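STUDENT ROBOTICS CLUB TAKES ITS GRIPPERS OUT OF THE WORKSHOP

Lanuvberg – The student robotics club at Lanuvberg has spent most of February away from its own benches, and by all accounts it has been enjoying the change of air. Members have been carrying their hand-held grippers to cafe corners, study tables and building lobbies all over town, picking up ordinary things and setting them down again, so that a robot arm back at the workshop can learn from the recordings.

The project goes by the name of Forkar, and it started last fall as a single evening class with 6 students and one gripper that had a habit of losing its screws. It has grown a good deal since then. The club now has 8 grippers in working order, all of them put together by the students themselves, and at the latest count there were 3,806 recordings on the club's drive, with 162 of those added in one long and very cheerful afternoon.

Each student works with a list of small jobs, such as moving a mouse pad a little to one side, closing a notebook or putting a cup back where it came from. It sounds simple, and the newer members tend to think so too for the first ten minutes or so! The hard part is going slowly and keeping the wrist steady, and then doing the same job again from a slightly different spot with the same patience as the first time. Flat things are the club's current headache – anything thin that lies flush against a tabletop is hard to get a fingertip under, and there has been a lively argument over whether softer pads or narrower tips would help more. Both sides have been told to build their version and bring it along.

The recordings will be used in the spring to train the arm that the club is entering in the Mwaipopo Challenge, a friendly contest for student teams in which robots have to tidy a table they have never met before. Lanuvberg took part last year as well and came home without a prize, though with a long page of notes and several new friends from the Lemum team, who have kindly offered to host a practice round before the contest.

New members are welcome at any time, and there is no need to know anything about programming or electronics. The club meets at 5:30 p.m. in the ground floor workshop, and anyone who would like to try a gripper for an evening before making up their mind is very welcome to do so – just ask at the door.

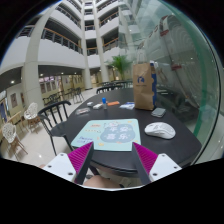 Gripper open at the edge of a mouse pad, one of the flat objects on the Forkar job list.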